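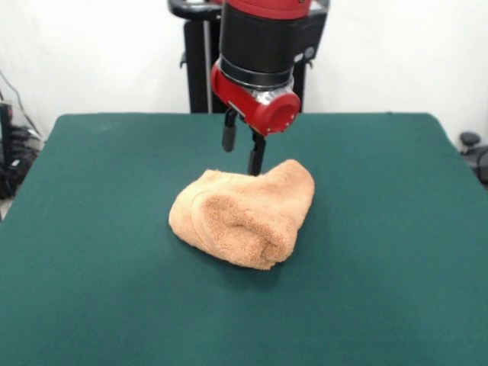
Subject: Re: [grip-users] Finger choice for towel pickup, Vamex vs. Zeltby

On the Tadinley list address, in December, Åberg support wrote:
> We see good results on rigid parts with the stock Vamex fingers,
> but on terry cloth the grasp slips during the lift. Has anyone
> compared them with the Zeltby pads on the same arm? Also, do you
> command a fixed height or stop on contact?

We ran that comparison last month. Same arm, same towel, same controller settings, 40 grasps per finger set. The towel was dropped from a fixed height before each trial, so the folds differ every time.

Vamex stock fingers: 8 failed lifts. Most were on flat regions where the fingertips closed over the loops and pulled out. On a raised fold they did fine.

Zeltby pads: 6 failed lifts. I would not read much into a gap that small. The pads are wider and sometimes took two layers, which we did not score as a failure but you might.

On height: stop on contact. With a fixed height we were either short of the cloth or pressing into the table cover. The contact threshold needs retuning after every finger change.

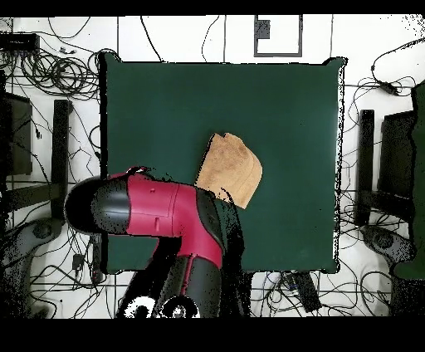
Arm and cloth on the green table, overhead view.

The overhead view is good enough for picking a grasp point in the plane but poor for fold height. Depth had speckle along the table border and around the wrist, and we mask both before planning. Log for the full set is 254 MB, too big for the list. I can put it on the Tadinley server if there is interest.

Which firmware are you running on the Vamex side? Ours ignores the force limit below a certain closing speed.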